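Home | Contents | Previous chapter | Next chapter | Index
Print this page | E-mail this page

Chapter 2
Setting Out the Table

Most home builds go wrong at the table. Not the arms, not the code. People bolt down two arms, plug in, then wonder why a move that was fine in the morning misses by a thumb's width after tea. Table first, then. Everything else in this chapter hangs off it.

The build we follow was done in a shared workshop at Jarkadcombe by Maarja Stankevičius and Prys Wynne, evenings mostly. Two arms, one table, a roll of brown paper and far too much tape. They called it Plondale, after the lane outside. Their notes are used all through Part One, mistakes included.

What you should be able to do by the end:

- fix two arm bases so they stay put
- mark a work surface you can read at a glance
- choose a first set of objects
- route cables so nothing snags at full reach

2.1 Why paper

Cheap. Dull, so no glare. Takes a pencil. When it gets scruffy you pull it off and lay another sheet. Prys wanted to paint the table top instead and was talked out of it - paint chips, and you cannot write on it and throw it away. Pull the paper tight before taping. It will crease anyway. Small creases do no harm, a ridge under a gripper does.

Blue painter's tape for the grid. It lifts cleanly and it shows up. Run the long lines first, side to side, then the ones going back towards the bases. Where strips cross they overlap and sometimes tear, so patch the worst and leave teh rest. Keep 30 mm clear of the mounting plates or you will be peeling tape off bolts later.

2.2 First objects

Household things. Different sizes, different finishes, nothing you would cry over. Spread them across the cells and let some sit over a line, since real clutter does. A mouse and a marker pen are good starters, small enough for a parallel gripper. The laptop is there as a big flat thing to work round, and a shiny orange lamp shade laid across it makes a harder job.
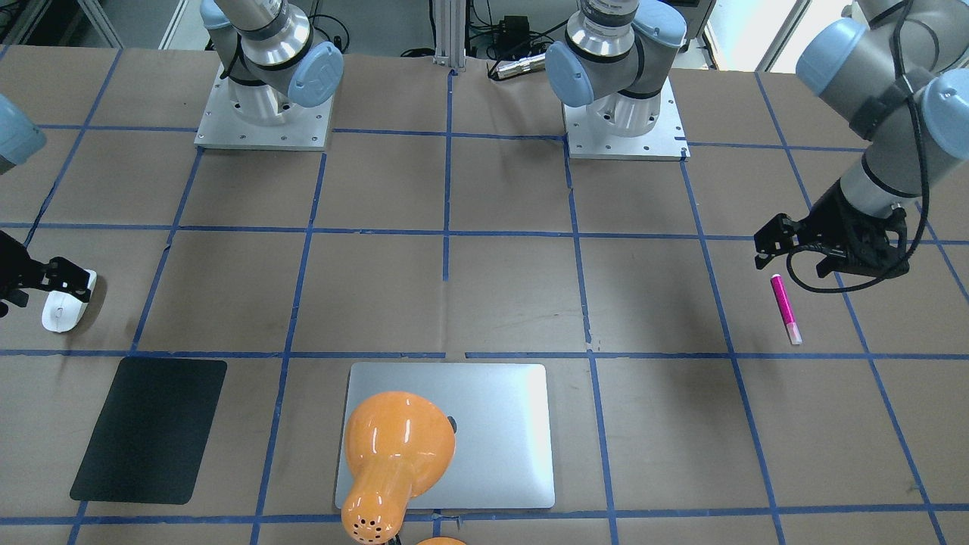
2.3 Cables

Leave slack at the wrist, then check it at full stretch. A loop that hangs well at rest may drag over the table when the arm comes down low. Move each joint by hand, power off, and watch the cable and not the arm. Clip only after you have done this for both sides. Maarja clipped first and had to redo the lot in August.

Exercise: draw your own table to scale and mark the reach of each arm. Shade the part both can get to. Keep the drawing, it is needed agian in Chapter 3.

Related pages
Chapter 1: Tools and Bench Space
Chapter 3: Shared Reach and Near Misses
Workshop notes: Tichý clamps compared
Reader builds: Cormac Ó Gríofa's garage table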